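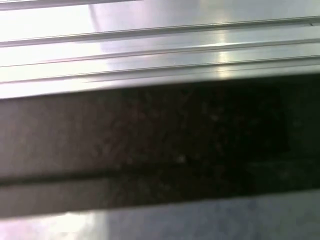
Pullidby is a film society and a two-room school for people who want to learn projection, programming and repair. We started with a single borrowed hall and a suspicion that most talk about "the magic of cinema" comes from people who have never had to thread a projector at 11 at night. We still feel that way. Bare metal doesn't care what you think of late-period melodrama. It has ridges and grooves running its whole width, it throws light back in your eyes, and you learn to work with your hands before anyone here asks for your opinion on a director. Opinions come in the second term.

What we do

We run 21 screenings a year and teach two courses. The projection course takes 10 students. The programming course takes 10 as well, though we have been talked into squeezing in an eleventh and regretted it. Neither leads to a degree, and we would be wary of any place our size that offered one. Employers in this business want to know if you can run a show.

Our main hall, the Odoi, has 200 seats. We have filled it four times. Other groups will tell you every night is a sellout, and maybe theirs are. Ours depend a lot on the weather and on what else is showing in town.

Who we are

Araba Tsikata founded Pullidby after nine years booking films for other people. She picks most of the season and has the last word on the rest. Kwaku Akolgo teaches projection. Theophilus Baidoo looks after prints and the small lending library, and would like the Mella shorts collection back from whoever has had it since February. Alfie Yeoman does the accounts and the subtitling, which are different jobs, whatever the budget says.

Korkor Essien joined us last season to run the programming course. She makes students defend a choice in front of the group, then defend the opposite one. Some of them hate it.

What we don't do

We don't hand out audience awards. We tried it once with paper slips and the winner was the film with the most cousins in the room. We don't host premieres with sponsors' banners, and we turned down a Zuketti streaming package after reading the part about who would own the recordings of our talks.

We also don't promise that a season will change how you see the world. You may like six of the films. Come to one before you buy a membership.

Reading time: 2 min

Search this site
Enter keyword
Go

Recent
Spring season: what's in and what got dropped
Projection course, how to apply
Why we stopped doing double bills
Getting to the Odoi by bus
Library loans and late returns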